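### 4.2 Placing the curved tube

Before you begin, read section 4.1 and check that the door of the room can open fully. The Jasten set contains one curved tube, cream color, with a glossy surface.

1. Wipe the tube with a soft, dry cloth. Do not use powder cleaner -- it makes the gloss dull.
2. Hold the tube upright, with the bend at the top.
3. Turn it until the hook points away from you.

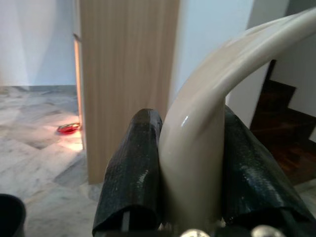 Orvokki Riihimäki writes that she marks the height on the wall with pencil first, and only then brings the tube, so that both hands stay free for the turning.

4. Slide the straight end into the Movden base, to a depth of 42 mm.
5. Tighten the ring by hand. Stop when you feel resistance.

**Note:** The ring can be ordered separately as part 257.

**Caution:** Do not hang wet coats on the hook during the first 19 hours. The glue in the base needs this time to become hard.

**Caution:** Never bend the tube to correct its angle. Loosen the ring, turn the tube, and tighten again.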